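Toys > Farm and Country > Opinion

I have bought farm toys for my niece since she was two, and I think the trade has the age labels wrong. A box marked three and up tells you a wheel won't come off in a small mouth. It says nothing on whether the child can hitch a trailer without help.

Take the Rodwood baler. It is well made and the paint lasts. The drawbar pin, though, is so stiff that my niece brought it to me 6 times in one afternoon. She is four. The Treststead version has a plain hook, costs less, and she managed it alone.
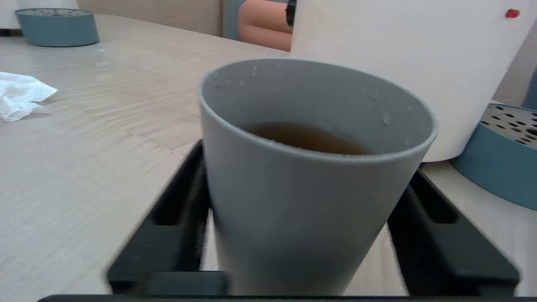 Shops could fix this quickly. Jasmina Krasniqi keeps one of each trailer out of its box at Camidier, and parents can try the hitch before paying. It needs very little space. A tabletop would do, the same pale wood you might stand a plain grey cup on, with a tractor at one end and a few implements at the other. Children go straight to it, and you soon see which ones they can work.

Makers will say that a loose hitch comes undone on carpet. Sometimes it does. I would still take that over a toy that needs an adult for every load – and I suspect most parents would too.

Print a second line on the box, then: safe from three, usable from five. At 30 pounds for a tractor and trailer, I don't think that is asking much.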